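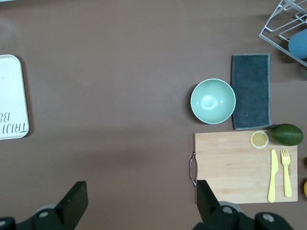
Origin myths with an egg and a clay figure in the same text – one tradition or two?

rharasym
I am working through the Stumov manuscript in the Domley edition and have a problem with chapter 12. The first half has the world hatching from an egg laid on the primal water. The second half has a maker shaping the first couple from river clay and drying them on a reed mat. The egg is never mentioned again. Domley prints it as one continuous narrative. Is there any reason to treat it as one?

Roksolana

v_kovacik
No. The seam is visible in the vocabulary. The egg section uses the older word for "water" throughout, and the clay section uses the later one. The scribe copied two sources and put a connecting sentence between them ("and when the shell was sunk, he went to the bank"). Cuesta argued this in the second chapter of the Pileck lectures and I have not seen a good answer to it.

munteanu_l
The vocabulary argument is weaker than it looks. The later word for "water" means river water specifically in at least two other chapters. A narrator who moves from the sea to a river bank would change words for that reason alone. You can't date a source by a word that has a different meaning.

v_kovacik
Which two chapters?

munteanu_l
16 and 24. In 16 it is the ford, in 24 it is the flooded field. Neither could be the sea.

v_kovacik
24 is a flood, and in the parallel version the flood comes up from the sea. So that one does not help you. I'll give you 16.

palamarchuk
Some general points, as the thread is going straight to philology.

Cosmogony (how the world came to be) and anthropogony (how people came to be) are separate motifs and are often told separately. Combining them in one text is normal. An egg for the first and clay for the second does not need two traditions, only a teller who knew both stories. The question that can be tested is whether the maker in the clay section is the same figure who comes out of the egg. If he is, somebody worked at joining them. If he is not named in either half, the join may be the editor's.

Marta P.

rharasym
He is not named in the egg section. In the clay section he is "the elder one". Domley's note identifies them without giving a reason.

dnedelcu
Check the apparatus before relying on that note. The first printing of Domley has "the elder one" and the second has "the elder of them", which implies a pair. I compared the two last June and there are nearly 2,000 small differences, most of them spelling, but this one changes the sense. If there are two makers, the egg may be where they both come from, and the halves fit together much better.

v_kovacik
Or the plural is a correction by an editor who had already decided they fit together.

dnedelcu
Possible. The leaf is damaged at that line. I have only seen the facsimile and would not swear to either reading.

munteanu_l
Twin makers would also explain why the first people are made as a couple. One maker each. There is a later verse where the woman's clay is "from the other bank", which makes little sense with a single maker.

palamarchuk
It makes sense if the banks mark two kin groups. That is a common use of the motif and needs no twins. I would not build on it.

rharasym
Thank you. I have the second printing only, so the "elder one" I quoted must come from my old notes – I'll go back and see where I copied it. Does anyone have the page number for the facsimile leaf?

dnedelcu
It is in the plates at the back, unnumbered. Look for the leaf with the torn lower corner, directly after the calendar table.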